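Finally sorting out the desk drawers this week. Posting as I go, mostly so I finish.

The unit is the three-drawer Vavham, dark brown with white rims and white pull handles. It lives on the white table now. It used to be on the floor, where I never opened the bottom drawer.

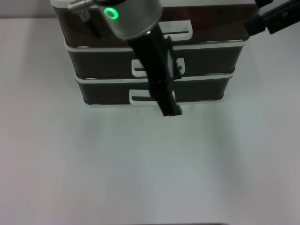

Rule one this time: every drawer comes out and gets emptied before anything goes back. Last October I tried shuffling things between drawers and quit after an hour.

Top drawer first. Pens, two staplers, tape, a stack of takeout menus. One place on the menus closed years ago. Kept one stapler. The other jams.

Tested all the pens on the back of an envelope. Most of them went in the trash.

Middle drawer was paper. Receipts, manuals, a warranty card for a Groltell kettle I no longer own. Scanned what I need for taxes and shredded the rest — 212 sheets, by the shredder's counter.

If you have a small shredder, stop every 11 sheets or so the first time and see how warm it gets. Mine shut itself off twice and I had to wait.

Bottom drawer was cables. I plugged in each one that had a match in the house. The rest are in a bag for the electronics drop-off on Akande Street.

Also in there: a box of 500 paper clips, still sealed. I have bought paper clips since then.

Someone asked about cleaning the glossy fronts. Damp microfiber cloth, then a dry one. Paper towels leave lint and it shows up badly on the dark panels. I don't use spray on them.

Dividers are from Plirnar, the plain ones you trim with scissors. Measure the inside of the drawer and not the front. I got the first set wrong and had to cut new ones.

Where things ended up: pens and tape on top, paper in the middle, chargers and batteries at the bottom. Labels go inside the drawers so the fronts stay plain.

Still have a shoebox of loose photos that doesn't fit in any of the three. It's going on the closet shelf for now. Next up is the filing box under the window, probably after the holidays.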